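4.2 The block-pushing task

The second student project, carried out by the Tredow robotics club, set itself a simple goal: an arm fitted with a plain rod should push coloured blocks across a board into an arrangement given by a short written instruction. The team's report claims that the arm "understands" phrases such as "put the red star on its own". We think this wording goes further than the evidence allows, and the rest of this section explains our doubts.

The students collected 2817 short demonstrations during February, nearly all of them steered by the same two club members. The blocks come in four colours and several shapes, and the report treats every pairing of a colour with a shape as a separate word for the model to learn. That sounds generous until one looks at which pairings were used. Stars appear in the instructions far more often than any other shape, and a model that had learned little more than "go to the star" would have scored well on much of the test list.
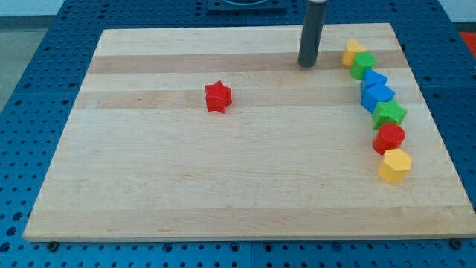
Figure 3. Blocks on the wooden board during the line task, with the red star apart from the others.

The scoring rule raises a second problem. A line was counted as finished when a club member judged it to be one, and the report gives no limit on how far it might bend. Two readers shown the same end state could fairly disagree. The Nutmont group, whose earlier project used the same task list, at least wrote down a distance in advance. We asked the Tredow students for their raw positions and were sent them promptly, which is to their credit, but the positions had been logged only for runs already marked as successes.

Of the 55 test runs, the report leaves out those in which a block left the board. The reason given is that such runs "say nothing about language". Perhaps so — yet a reader who wants to know whether the system works would surely like to see them. With the missing runs put back as failures, the gap between the trained model and the hand-written Khattak baseline becomes too small for us to build anything on.

None of this makes it a poor club project. The arm does push blocks, and the demonstrations were recorded with care. Our complaint is with the claim. We therefore repeated the test with 3 changes: instructions that avoid the word "star", a fixed limit for straightness, and every run kept in the count. The results are given in Section 4.3.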